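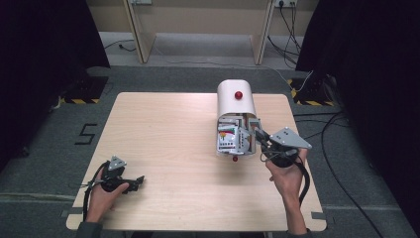

White housing with two red knobs, on a wood-grain tabletop.

I've kept a jar of Partanen fiber powder by the kettle since January, and I'm fond of it, the way you get fond of anything you stir every morning. But I do wish the people who sell these things would calm down a little.
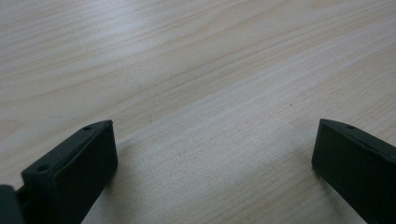 Pale wood, with the grain in long curves.

My neighbor Nahuel Ulloa swears by Lasia, which costs 22 dollars a tub and promises 1000 milligrams of something I can't pronounce – and good for him, he looks well! He has also taken up walking and gone to bed earlier, and the tub gets all the credit.

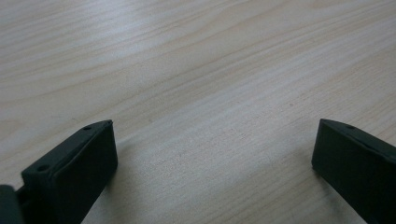

Light on the tabletop.

I'd like labels to say plainly what was tested and on whom. Until they do, I'll go on eating my beans and prunes, with a spoonful of powder on the days I remember it.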